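4. Recording a wrist-marker session

Applies to the Plurora hand kit, rev 2. Read section 3 first (calibration). Method is the one from Suqin Yuan's grasp transfer study, same table layout.

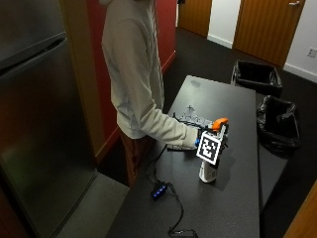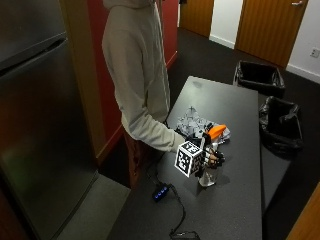
Marker pose is the whole method. No marker, no wrist track, and the policy trains on garbage. Keep sleeves pulled back to the cuff so the printed pattern stays clear, and run the cable from the hub with some slack. Four blue lights on the hub before you start, same as on the table there. Any light out, reseat the plug and wait.

Steps

1. Put the kit on. Snug, not tight.
2. Hub on the table, lights up.
3. Start Tresska, new session, type the operator name.
4. Hold the hand still for 2 seconds. Wait for the beep.
5. Do the task at normal speed. Dont pause mid-grasp.
6. Stop. Check the dropped-marker count. Over 40, delete and redo.
7. Repeat to 400 episodes per task.

Note: Ryan Tindall's run used 525 episodes and the extra ones made no diference on held-out objects. 400 is enough.

Note: clear plastic is hard for the depth channel. Leave depth off for bottle and bag tasks, RGB plus marker only.

CAUTION: Do not unplug the hub while recording. File is lost.

CAUTION: Never lift the kit by its cable.

Problems with step 6, ask Deming Song. Uploads go out Monday.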